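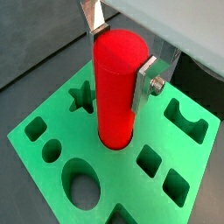 The red cylinder at the round hole of a green sorting board.

Opinion | Play and Learning

April 19, 2020
By Eskil Dahlgren

The shape sorter is an old toy and many parents think it is too simple. I want to defend it. My daughter has had one since December, and in these weeks at home it is the toy which has given us the most quiet hours.

My neighbor Ama Ofori gave us a different present, a talking cube from Zerstead. It sings when the child puts a block in the correct place, and it also sings when the child does nothing. After 17 days I took out the batteries. My daughter did not complain. She continued to put the blocks in, and I could finally hear the small knock they make at the bottom.

I believe this knock is enough of a reward. A star goes into the star hole or it stays on top. The child does not need a voice to say "well done," and I think the voice even disturbs her, for she looks up to find who is speaking and forgets the block in her hand.

Of all the pieces I like the cylinder best. It is the kindest one for a beginner. You can turn it as you wish and it still fits, if only you hold it straight. The star is more strict. My daughter used to press it with her whole weight, and I had to sit on my hands in order not to help. Here I was often weak. A parent who turns the piece for the child has solved a puzzle for two-year-olds, and this is not much to be proud of.

My friend Cleiton Prado disagrees with me. He says that a board with fixed holes teaches only obedience, and that plain building blocks are better, as they have no right answer. I respect this opinion and we have blocks at home too. But a small child meets many things with a right answer: a lid, a button, a shoe. I do not see why she should not practice.

I would only ask the toy makers to keep the colors clear and the holes deep, and to leave out the music.

Recent in Play and Learning
Wooden Trains and Long Afternoons, by Ohemaa Aryee
How Many Puzzles Does One Family Need?
Letters: Theophilus Frimpong on Noisy Toys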